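Part 2: Setting up your Bendel drip kit on a raised bed

By now you should have the timer on the tap and the pressure reducer screwed in underneath it. If you haven't, go back and do that first, I'll wait! I've put this kit on three beds at Kalladia (our allotment site) and one at home, and I do it the same way every time.

1. Leave the coiled pipe in the sun for 90 minutes before you touch it. Warm pipe lies flat. Cold pipe fights you and knocks your lettuces over.

2. Run the main pipe along the short end of the bed and peg it down at both corners. Don't pull it tight — it shrinks a bit on chilly nights.

3. Punch your holes 40 cm apart for tomatoes and courgettes. For salad leaves I go closer and just judge it by eye.

Note: punch from the top, with the pipe on something firm. If you go through both sides (I have, more than once) push a goof plug into the bad hole and move along a little.

4. Press a barbed connector into each hole until it clicks, then push the thin pipe on to the other end. Dipping the thin pipe in a mug of hot water makes this so much easier on the thumbs.

Caution: hot from the kettle is too hot. Let it stand for a few minutes first.

5. Leave the far end of the main pipe open and run the tap for 2 minutes to wash out any grit. Then fold the end over and slide the figure-of-eight clip on.

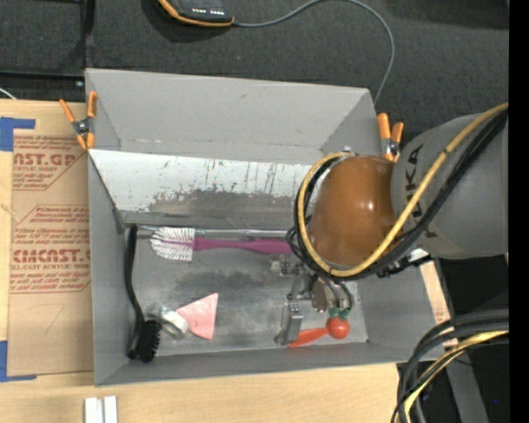

6. Fit the drippers, one per plant, and open each one half a turn. The red ones are for thirsty plants and the black ones for everything else.

7. Set the timer for early morning. I like 5 am in summer, and in September I drop it to every other day.

Note: a bed of mine takes 200 litres a week in a hot spell, so if you're running from a water butt do check the level before you go away. You'll also want the Dromulport filter on the outlet, as butt water is full of bits and the drippers clog in no time.

Winter storage is in Part 3, along with how to clean the drippers in vinegar.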